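Teaching two arms to fold a box

Reading time: 5 minutes

At Gromon the day starts with cardboard. The company occupies the upper floor of a former printing house in Pranudell, and before I was offered coffee I was asked to move a stack of box blanks from the chair. The project is called Zidar, and its purpose is easy to say: two robot arms must learn to make a box from a flat blank, and they must learn it from people who show them.

The engineer who leads the project has done this work from its beginning in September. She asked me not to print her name, and the same is valid for her colleagues. "It is a small team and we all do the same thing," she told me. "We sit, we hold two handles, and we fold."

The handles belong to a pair of smaller arms on a desk. The operator moves them, and the large pair in the workcell repeats the movement. Nothing in the cell is programmed by hand. What is saved is the position of every joint and the view of the cameras, and from this material the model is trained.

I asked her what is the hardest part for a new operator. She did not need to think. "The beginning. The blank lies flat, both grippers are above it, and the person wants to start at once. I tell them to wait a little. If you hesitate in the middle of a fold, the model learns to hesitate. If you hesitate before, we can cut it." 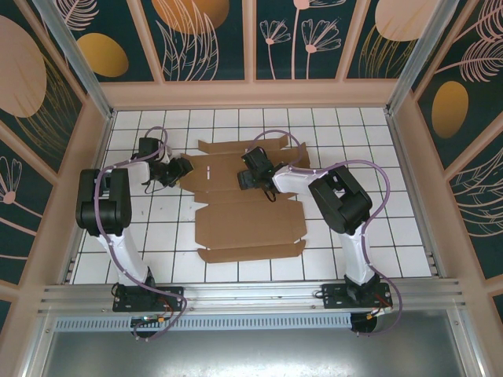 One of the operators does not agree that waiting can be taught. In his opinion everybody finds a personal rhythm after the first days, and the recordings become better when the person is left alone with it. He folds quickly and talks to himself during the work, which the cameras fortunately do not record.

The team lead laughed when I repeated this to her. "He is good, so he can say it. But he also forgot his first week. His left hand did everything and his right hand was a tourist."

Two hands are the real subject here. With one arm, she explained, a mistake is only a mistake. With two arms, one gripper may hold a flap correctly while the other pulls the panel away from it. A person at home corrects this with the fingers and does not notice. Through the handles there is almost no feeling of force, so the eyes must do the job of the skin. "You look at the crease," she said. "When the crease starts to open where it should not, you are already pulling too much. I look at creases also in the supermarket now – my children are ashamed of me." 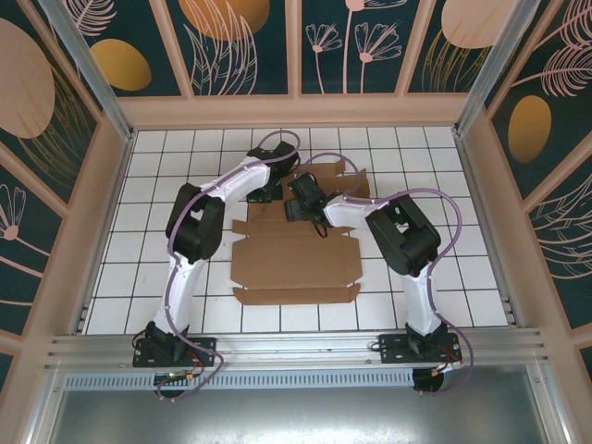 What is kept and what is thrown away

Until my visit the team had recorded 2,161 demonstrations. They use 1,970 of them. The rest are not deleted, but they sit in a separate folder and do not go into training.

I expected that the rejected ones are the failures. It is more complicated. "A failure with a good recovery is gold," she said. "The gripper slips, the operator goes back, takes the flap again and finishes. I want many of these. What I do not want is a box that is finished by luck. For example somebody pushes with the elbow of the robot, the flap falls in by itself, and everyone is happy. The model will try to copy the luck."

The first 600 recordings were all made by one person, and this she considers her own mistake. The model folded beautifully in the style of that person, and only when the blank was placed in the same position as he liked it. Now the operators change often, and between recordings the blank is turned a little or moved to another side of the tiles. Also the finished boxes are allowed to stand crooked.
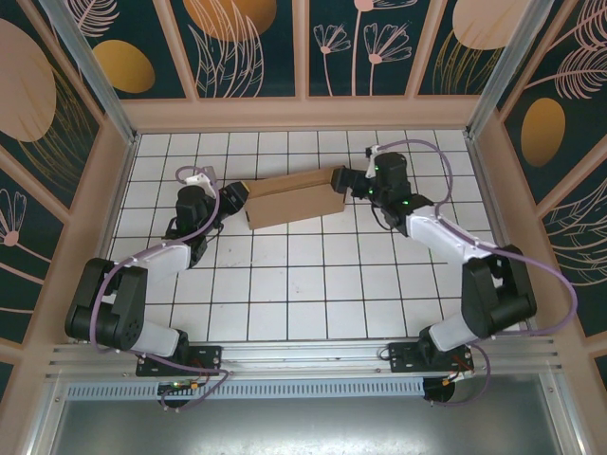

At Gebru, the packaging firm that sends the blanks, there is less patience for such details. Their contact person, reached by phone, said that a worker on the line learns this box in a morning, and that he would like to hear when the arms will be faster. He added that he is glad to see the corners treated with care, because crushed corners are what his customers complain about.

"He is right to ask," the team lead answered. "A worker learns it in a morning, but the worker has already thirty years of hands." She does not promise a date. For now the arms work alone only under supervision, and a person with a stop button stays beside them.

Then she opened the view from one of the wrist cameras, which I had not thought about before. From outside, the task looks orderly. From the wrist, cardboard covers a big part of what you see, and the yellow finger comes in from below. An operator who has only watched the cell from the front, she said, often does not understand why the model fails at a corner.

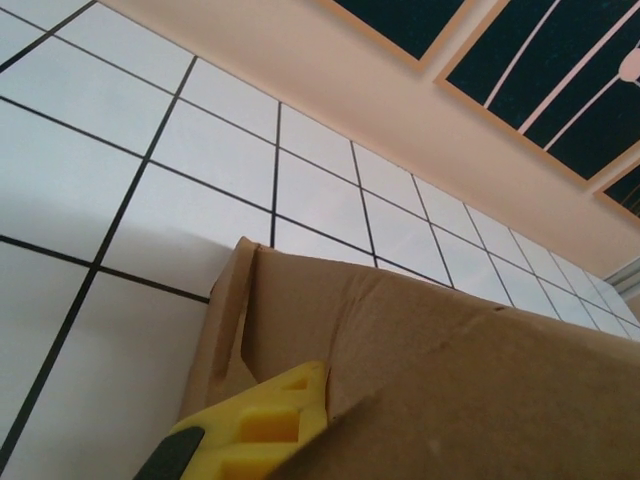 For this reason every new operator must spend the first afternoon only with wrist recordings, without touching the handles. They guess what the hand will do next, then press play. Most people guess badly, and she thinks this is useful for their modesty. She guesses badly too, when the cardboard is worn and the edge is not straight any more.

I asked if old blanks should not simply be replaced. She said they are used as long as they can be folded, and that 2 training runs with only fresh cardboard gave a model which was confused by the first soft edge it met. "In a warehouse the cardboard has a life before it comes to you," she said. "It must be allowed to have one here."

At the end she let me try. I sat down, took the handles, and waited a little before starting, as I was told. My right hand was a tourist. The recording was placed in the separate folder, and she wrote a note next to it which I was not permitted to read.

Last updated: January 15, 2026

Get our articles by email. By subscribing you agree to receive our newsletter. You can unsubscribe at any time.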